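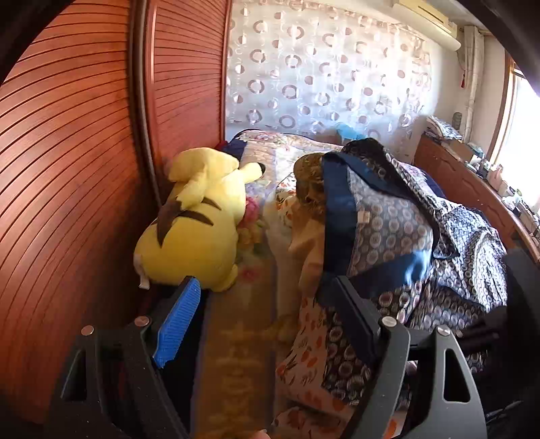 L'atelier de robotique de Vulladby a repris ses travaux en octobre, après une interruption consacrée à la remise en état du matériel. Le présent billet rend compte de l'avancement du projet de l'année, intitulé Borkitz, à l'intention des membres, des familles et des établissements qui nous ont demandé des précisions sur son contenu.

Borkitz porte sur la saisie d'objets souples. Les années précédentes, le club préparait des épreuves de tri fondées sur des cubes et des cylindres rigides, pour lesquelles une pince à deux doigts et une consigne de position suffisaient. Le règlement de la coupe Zilport a été modifié : les équipes doivent désormais présenter un système capable de prendre, de déplacer et de reposer des articles textiles de forme irrégulière, parmi lesquels des peluches, des poupées de chiffon et des sacs en tissu. La liste définitive des objets ne sera communiquée qu'au matin de l'épreuve.

Il a donc été décidé de procéder par démonstration. Les élèves manipulent une pince tenue à la main, équipée d'une caméra, et exécutent eux-mêmes le geste attendu ; les séquences enregistrées servent ensuite à l'apprentissage du modèle qui commandera le bras. Ce choix a fait l'objet de longues discussions, une partie du groupe étant attachée à l'ancienne méthode, dans laquelle chaque trajectoire était programmée. Les deux approches seront comparées au printemps.

Une attention particulière est portée aux lieux d'enregistrement. Un modèle entraîné sur le seul plan de travail du local perd l'essentiel de ses moyens dès que le fond change. Les séances se tiennent par conséquent aussi dans des pièces d'habitation, sur des lits, parmi des couvertures et des tissus à motifs. Une poupée couchée entre une grosse peluche jaune et un sac bleu, sur un tissu fleuri, constitue un cas nettement plus exigeant que le même objet isolé sur une table grise. Les contours se confondent, les textiles voisins se prêtent mal à la séparation, et le doigt de la pince risque d'entraîner la couverture avec l'objet.

À ce jour, le groupe dispose de 127 séquences exploitables. L'objectif fixé pour la fin du mois de février est de 400. Par ailleurs, 23 séquences ont été écartées, pour l'essentiel en raison d'un départ trop rapide de la main ou d'un objet sorti du champ avant la fermeture des doigts. Elles sont conservées dans un dossier séparé et seront examinées en séance, car elles renseignent utilement sur les défauts de notre protocole.

Celui-ci a été révisé en décembre. Chaque démonstration commence désormais par deux secondes d'immobilité au-dessus de l'objet, se poursuit par une descente lente et s'achève par un dépôt complet, doigts ouverts. La position de l'objet est changée entre deux prises. Les élèves notent le type d'article, la pièce et la nature de l'éclairage – lumière du jour, plafonnier ou lampe d'appoint – dans la feuille de suivi commune. Les fiches incomplètes ne sont pas versées au jeu de données.

Sur le plan mécanique, la question des patins reste ouverte. Le caoutchouc strié donne satisfaction sur les tissus ras, mais les essais sur fourrure longue demeurent inégaux. Un second jeu, plus tendre, est en cours de moulage. Le bras de l'atelier, que les élèves de première année ont baptisé Trevor, ne recevra ses nouveaux doigts qu'une fois ce point tranché ; il convient d'éviter que la pince de démonstration et celle du bras présentent des géométries différentes.

Les membres qui souhaitent proposer des objets supplémentaires peuvent les déposer au local à partir de 17 heures, propres et étiquetés au nom de leur propriétaire. Sont recherchés en priorité les bonnets, les trousses souples et les peluches de petite taille. Les articles comportant des perles ou des éléments cousus fragiles ne pourront être acceptés.

Un prochain billet présentera les premiers résultats de l'apprentissage ainsi que le calendrier des essais sur le bras.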